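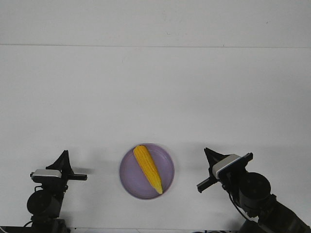
Corn on the purple plate.

Posting my notes on sweet corn this year, mostly so I can find them in February when I order seed.

1/ Two plots at Pemside. The lower one gets sun until late afternoon. The upper one is shaded by the hedge after lunch and I won't use it for corn again.

2/ I sowed 140 seeds straight into the ground and 100 came up. Mice got into the end row. Yamuna Amin started hers in pots on a windowsill and lost 14 out of the same number, so I'm doing pots next time.

3/ Plant in a block. Corn is pollinated by wind and a single long row gives you ears with gaps in them. I did one long row my first year and most of it went to the hens.

4/ Water matters most once the silks show. I missed a week in the hot spell and the ears from that stretch were short.

5/ Picking: brown silks, then push a thumbnail into a kernel. Milky is ready. Clear is too early — leave it a few days.

6/ Aoife Foley asked about freezing. I blanch whole ears for 11 minutes, which is longer than some people do, then cool them in ice water and bag them.

7/ Stalks are still standing as of 1st October. I'll chop them for the compost after the beans come out.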